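Clormont light grey metal lockers

I put a bank of these in our changing area back in April and I'm still really pleased with them! Each door has a recessed handle you can get your fingers into, its own little keyhole lock and a set of vent slots, so trainers and damp towels get some air. You get 2 keys per door – I keep the spares on a hook at home.

There's one shelf inside, which I use for my wallet and phone (bag underneath). Doors open to the right, so leave yourself a bit of room on that side. I've stood mine on a slatted wooden platform and it's so much nicer on bare feet than concrete.

Order code 461, sold through Carkport. Delivery is to the ground floor only.

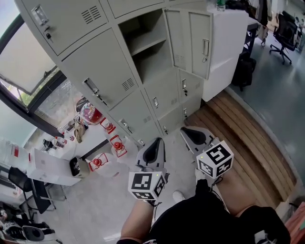

Clormont lockers on the slatted platform, one door open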